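Viklow Community Fund, thread on how our small grants round works this year. We get the same questions every spring, so I'm putting the answers in one place.

The fund made its first grants out of a single bequest. It now holds gifts from 223 households, most of them small and most of them given every year. The money is pooled and invested, and we spend part of the earnings. The original gifts stay put.

Small grants top out at $900. That number hasn't moved in a while. We looked at raising it and decided to fund more groups at the old amount. We may look at it again after July.

Who can apply: any nonprofit, school, library or church group serving Viklow or Turach. You don't need paid staff. If you don't have your own tax-exempt status, you can apply through a group that does. Get their letter before you start the form — it's the piece that comes in late most often.

Turach is new this year. Residents there have been giving to the fund for a long time and could not apply to it. The board changed the service area in the winter and the bylaws now say both towns.

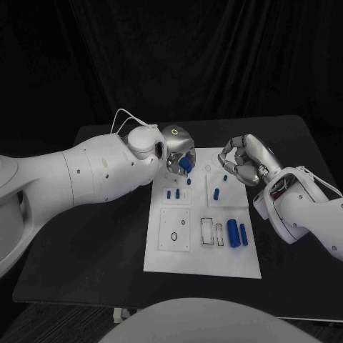 Author: Grants coordinator, Viklow Community Fund

Back to the form. It is two pages. The first asks who you are and what you want to do. The second is the budget. Please put real prices on the second page. "Supplies, $900" tells the readers nothing. "Folding tables, $827, delivery included" tells them what they need.

What we don't fund: debt, political work, trips outside the state, or anything you've already bought. That last one catches people. If the receipt is dated before the award letter, we can't cover it.

Matching money is welcome but not required. If you have it, list it. If you've asked for it and haven't heard, list it as pending.

Someone asked whether the Sebastian Fund is separate. Yes and no. It's a named fund inside ours, set up by a family for music and reading programs. You don't apply to it directly. Send in the regular form and if your project fits, we move it over. The limit is the same.

Applications go through Drutix again. If you had a login last year it should still work. If the password reset email doesn't show up, check spam first, then call the office. Paper copies are at the front desks of both libraries and they get read the same way as the online ones.

The portal closes at 5 p.m. on the last day of the month. It closes on its own and we can't open it back up for one group. Paper forms have to be in the office by the same time — a postmark doesn't count.

Every group gets an answer in writing, yes or no. If it's a no, you can ask for the readers' notes. A fair number of groups do that, fix the budget page and come back the next year.

Questions can go in the replies. I check them in the morning and again before I leave.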